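Colura Bench Cell Rules Card and Sign-Off Kit
Sold by Ernthorpe

I put this kit together after getting tired of taping the same handwritten sheet to every bench cell we own (the tape always lost). You get 2 wipe-clean rules cards, a pad of 600 sign-off slips and a sheet of floor stickers. It's written for small arms working on tabletop stuff: markers, little tools, that sort of thing.

The card has 14 rules and I'm pretty stubborn about all of them! The one people argue with is rule 1, which says hands stay out while anything is in the grip, even something as harmless as a marker.

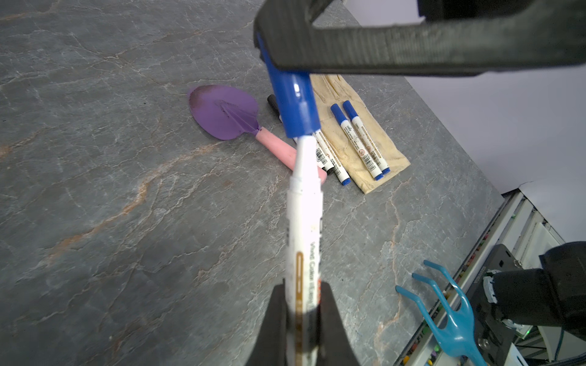

Can I use the card in place of a risk assessment?

You'll still need your own assessment for your own cell, signed by whoever is responsible for it. The card is the day-to-day part, the bit people read on their way to the start button.

Two-arm cells get their own side of the card, and I rewrote it more times than I'd like to admit. Both arms share one stop button. One person runs the cell and says "clear" out loud before either arm moves, and anyone who wants to reach in asks that person first. Grippers working close together go at the slow setting, always, even when you're running late and it's Saturday and you want to go home.

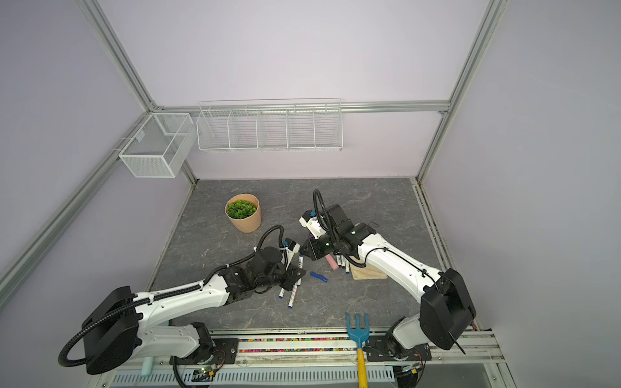
What the slips cover

Each slip has 9 boxes and takes a couple of minutes. Stop button tested, cables clear of the joints, fingers checked for wear, tabletop items matched to the job list, and so on. There's a blank line at the bottom for anything odd, and please use it! We had a sticky finger on our Menzies cell that only got fixed when three slips in a row mentioned it.

Small parts have a rule to themselves too. Caps and other little things that roll go back to their start spots with the arm parked, 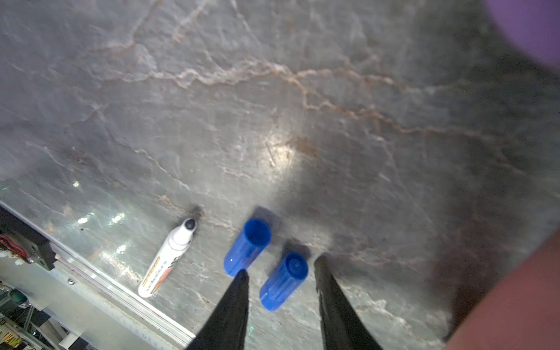 and the cell stays paused until the person resetting it has stepped back over the floor line. I know it feels slow the first week. Our Preren team grumbled all through March and now they're the ones telling visitors off.

Cards wipe down with a damp cloth. Refill pads are sold separately, same size, same boxes, so your old binder still works.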